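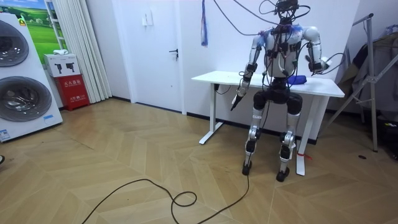

Dudercombe Readers and Writers Circle
Minutes of the fall planning meeting
Wed 30 October, upstairs meeting room, Dudercombe Library

Chair: Theano Pappas
Minutes: the secretary
Apologies were received from two members.

1. Opening
The chair opened the meeting at 6:35 p.m. and asked that item 5 be kept short, as the building closes at 8:30.

2. Minutes of the last meeting
Approved with one correction. Under "Fall titles," the publisher of the sea stories collection should read Dratell, not Dartell.

3. Young adult reading list
The chair went over the long list for next year's young adult reading group. Members had read all or part of most titles. Discussion was mainly about the historical novels, which make up more than half of the list.

It was felt that there were too many wartime books with the same shape – a young courier, a hidden letter, a sister left behind. One member said teenagers in the Saturday group had asked for mysteries and something set at sea. Another member did not want to lose the historical titles altogether, as they had drawn the best discussion last spring.

Agreed: keep two wartime novels and replace the others with a mystery, a ghost story and the Dratell collection. The final list goes to the library desk by the first week of December.

The chair asked that anyone proposing a title finish it first. Last year the group chose a book on the strength of its back cover and had to change it after the copies were ordered.

4. Short story contest
Entries closed on Friday. There were 59, of which 40 are in the adult section and the rest in the under-18 section. Two adult entries ran over the word limit. After some discussion it was agreed to write to both authors and give them one week to send in a shorter version. The rule sheet gives the limit on the second page only and it will be moved to the first page next year.

First-round reading will be done in pairs. Names are to be taken off the stories before they go out. Readers who recognize a story from a workshop should pass it to another pair and say so. Score sheets are the same as last year, except that the mark for "use of theme" has been dropped.

The title of the prize anthology was left open. "Low Water" and "The Kultora Road" were both suggested. The second comes from one of the entries, so it cannot be settled until judging is over.

5. Author evening
The chair has heard back from Zacharopoulos Books. They can supply copies for sale on the night and will take back unsold stock if it is returned within two weeks. They would like an estimate of numbers. The last author evening sold fewer copies than expected, and a smaller order was suggested.

The author would prefer a conversation to a straight reading. Theano Pappas will ask the questions, with 20 minutes for the audience. Members were asked to send her questions in advance, and to leave the ending of the novel out of them. The date is still to be confirmed – either of the first two Thursdays in December would suit the library.

6. Money
The balance stands at $2,062. Contest fees are included in this but the prizes have not yet been paid out. A request to buy a second set of the winter title was put off until the next meeting.

7. Any other business
The large-print copy of the September novel has not come back. Please check at home.

A member asked if the group could read a book in translation next year. General support. Suggestions by email, with the translator's name as well as the author's.

The newsletter needs reviews of up to 300 words. Reviews of books the writer did not like are welcome.

8. Actions
Reading list to the library desk – chair
Letters to the two authors over the limit – secretary
Stories copied and names removed – secretary
Estimate of numbers to Zacharopoulos Books – chair
Rule sheet revised for next year – contest group

The meeting closed at 8:20 p.m. The next meeting will be in December, after the author evening, date to follow by email.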